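## 4. Montar a mesa e verificar a câmara do punho

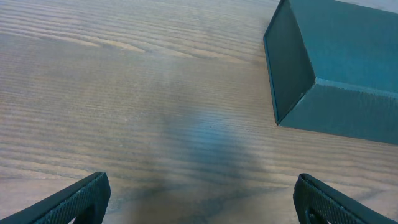
*Fig. 4.1 – Vista da câmara do punho: garra aberta, caixa azul-petróleo em cima à direita.*

Esta secção destina-se às equipas do clube de robótica de Guimarães que vão usar o braço na prova de recolha. Pressupõe que a base já está fixa à mesa e que o programa Skastance está instalado no portátil da equipa (secções 2 e 3). Quem só vai treinar a condução manual pode passar para a secção 5.

Trabalham duas pessoas de cada vez: o operador, que tem o comando, e o ajudante, que mexe nos objetos e fica com a mão perto do botão de paragem. Os restantes elementos ficam atrás da linha marcada no chão.

### 4.1 Preparar a superfície

1. Ponha o braço em repouso e confirme que o indicador do comando está amarelo.
2. Passe um pano seco na mesa. Não use produto de limpeza antes de uma sessão, porque o brilho baralha a deteção.
3. Retire da área de trabalho cabos, canetas e telemóveis.
4. Pouse a caixa de treino com a face maior virada para baixo.
5. Acenda as luzes do teto e feche o estore do lado da rua.

> **Nota:** o veio da madeira aparece bem marcado na imagem e isso não é defeito de focagem. Se o veio ficar desfocado também ao centro, limpe a lente com o pano de microfibra que está na gaveta do armário.

### 4.2 Verificar a imagem

1. Abra o Skastance e escolha **Câmara > Punho**.
2. No comando, carregue em **Abrir** até a garra parar.
3. Confirme que os dois dedos entram pela parte de baixo da imagem, um de cada lado, com as almofadas texturadas visíveis.
4. Desloque o braço até a caixa aparecer no quadrante superior direito. Uma parte da caixa pode ficar de fora; basta que se veja bem um canto.
5. Veja se há madeira livre entre a caixa e o dedo direito. Se não houver, suba o braço antes de continuar.
6. Grave a posição com o nome **INICIO_A**.

A sombra do braço cai no meio da mesa, entre os dedos, e tem um tom azulado. O programa conta com ela. Só é preciso corrigir a luz quando a sombra tapa o canto da caixa ou quando o veio deixa de se ver lá dentro.

> **Cuidado:** não ponha a mão entre os dedos da garra com o indicador verde, mesmo que o braço esteja parado. Para mudar a caixa de sítio, peça ao operador que passe a amarelo e espere que ele confirme em voz alta.

### 4.3 Primeira aproximação

1. Selecione **INICIO_A** e a velocidade 2.
2. Rode o punho 45 graus para a direita. Os dedos mantêm-se no mesmo sítio da imagem; quem muda de posição é a caixa.
3. Avance em passos curtos até a caixa ficar centrada entre os dedos.
4. Desça devagar. Pare se uma das pontas tocar na face de cima.
5. Feche a garra, levante a caixa um palmo e volte a pousá-la.
6. Repita três vezes e registe cada tentativa na folha da equipa, incluindo as falhadas.

Se a caixa rodar ao ser agarrada, o punho ficou desalinhado. Abra a garra, suba e corrija a rotação antes de tentar outra vez – empurrar a caixa com um dedo conta como falta na prova.

### 4.4 Problemas frequentes

| Sintoma | O que fazer |
|---|---|
| Só se vê um dedo na imagem | Apertar o suporte da câmara e repetir 4.2 |
| O programa confunde a sombra com a caixa | Baixar a sensibilidade um ponto |
| O contorno da caixa treme no ecrã | Ver se o estore está fechado |
| A garra não abre até ao fim | Desligar, esperar, voltar a ligar; se persistir, falar com o Liam Bunting |

As posições gravadas em fevereiro deixaram de servir depois da troca do suporte da câmara. Apague-as e grave novas.

*Texto: Mylene Espiritu e Tuấn Đoàn. Revisto em 6 de maio de 2022.*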